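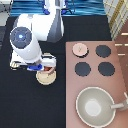
**Skevix**

GRILLBRIDGE, 14/10/2022 — Skevix has released Pemley, a preference and suppression service for retailers that send promotional messages by text and email. Pemley keeps one consent record per customer and checks it before each message is handed to the carrier or mail server. The service is available now to existing Skevix accounts and will open to new accounts in January.

Most retailers store opt-outs in the same tool that sends the messages. A company with separate tools for text, email and receipts therefore holds several lists, and those lists are usually reconciled by a nightly file export. A customer who replies STOP in the morning can still receive an afternoon promotion from a second tool that has not yet loaded the file. Pemley removes the export step. Each connected tool queries the same record at send time and receives one of three responses: send, hold or suppress.

The hold response is used for quiet hours. Pemley reads the customer's time zone from the delivery address on file when one exists, and from the store of last purchase when it does not. A held message is released at the start of the next permitted window or dropped if the offer has expired. The sender sets the expiration time for each campaign. Messages without an expiration time are dropped after 12 hours.

Opt-out requests are recognized from standard keywords and from a list of phrases that each account can edit. Replies that match neither are placed in a review queue — they are never treated as consent. An entry left in the queue for 30 days is closed as an opt-out.

Pemley was tested with Sotomayor, a home goods retailer that sends from four separate tools, including a warehouse system that issues pickup notices. During the test, all pickup notices were classed as transactional and passed through without a marketing check. Sotomayor asked for one change, a separate setting for back-in-stock alerts, and that setting is included in the released version.

**Technical details**

- Connection: REST interface or scheduled batch. Batch accounts do not receive the hold response.
- Response limit: 200 milliseconds per lookup. If the limit is exceeded, the default is to suppress.
- Record history: each change is logged with its source, time and the message that prompted it.
- Import: CSV files from existing tools. Where two files disagree, the opt-out takes priority.
- Export: full consent history, by customer or by campaign, at any time and without a fee.

Pemley is billed by active customer record. Lookups are not metered. Accounts on the current Skevix messaging plan can turn on the service from the Consent tab in account settings; a signed data addendum is required before the first import.

**About Skevix**

Skevix develops messaging and customer data software for retail companies. Its offices are in Grillbridge.

**Media contact**

Skevix Press Office, Grillbridge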